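Visit report: gripper trials at the Skoltier food handling lab

Print this page | E-mail this page

We spent most of a day in July at the Skoltier lab in Enstead, where Ermanno Donati and his group test end effectors for prepared food. The purpose of the visit was to compare two-finger grippers on soft, flat and slippery items before we commit to a design for our own sandwich cell. Gianni Grasso came along to look after the controls side.

The lab is one long room with the arms set up on benches down the window side. Donati runs the same arm and the same controller for every gripper he tests, so that the only things changing are the fingers, the drive and the force settings. A change of fingers takes him nine minutes, including the zero check.

Two grippers were on the program. The first was a Zutia unit with straight parallel jaws and an encoder on the motor. The second was a Prokopenko unit with wider angled fingers and a softer drive. Both are electric. Donati gave up on pneumatics for this work some time ago, mainly over the coarse force control at the low end, and we saw nothing to make us argue with that.

The task is a basic sandwich: bread, lettuce, tomato and salami, put together on a tray. Bread is the easy part. Either gripper can take a slice by the crust, provided the closing width is set for the loaf in use. Lettuce is less predictable. The Zutia jaws tended to take one fold of the leaf and leave the rest hanging, and the leaf then landed off centre. The wider fingers did better, although a large leaf still hung over the bread more often than not.

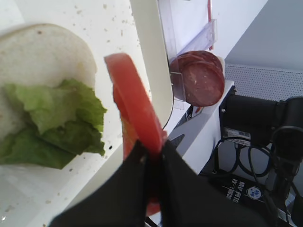
Tomato is where the two units separated. A slice has to be gripped hard enough not to slide and lightly enough not to tear, and the gap between those two settings is small. With the Zutia, Grasso could find a workable force for a firm slice, but the same value cut into a ripe one. The Prokopenko gave a usable band of settings that covered both. It was slower to close, by an amount Donati considers acceptable and we might not.

Release was a problem with both. Wet slices cling to one finger after the jaws open. Donati's fix is a short sideways move at the end of the placement, which he tunes for each ingredient. It worked on most of the placements we watched. He has tried textured finger pads as well and found them hard to clean, so they stay in the drawer.

Salami brought up feeding more than gripping. Slices stick to each other, and a gripper that approaches a stack from the wrong angle brings away two. The lab has been through six feeder layouts. Donati's advice was to settle the feeder first and choose the fingers second, which is the reverse of how we had planned our own work.

On cameras, the lab uses a wrist view together with a fixed view of the bench. The wrist view is good for the last part of the approach and poor once the fingers are holding something, as the item and the fingers then cover much of what matters. Grasso asked about running from the fixed view alone. Donati had tested this and lost too much accuracy on thin items. Cable routing also deserves attention: a loop that is fine at rest can pull on a connector at full reach.

The controller accepted force limits for each step of the sequence, which we would want. Logging was less convenient. Motor current and camera images are stored on separate clocks, and lining them up took Grasso some 20 minutes for one short run - not something we could do every shift.

Our present view is that the Prokopenko fingers suit the tomato and lettuce steps, and that the Zutia is adequate for bread. We have asked for the loan of one Prokopenko unit, with a spare set of fingers for wash testing. The open items are closing speed, wear on the finger tips and whether the release move can be shortened.

2 comments | 6 shares

Contact us | Copyright | Back to top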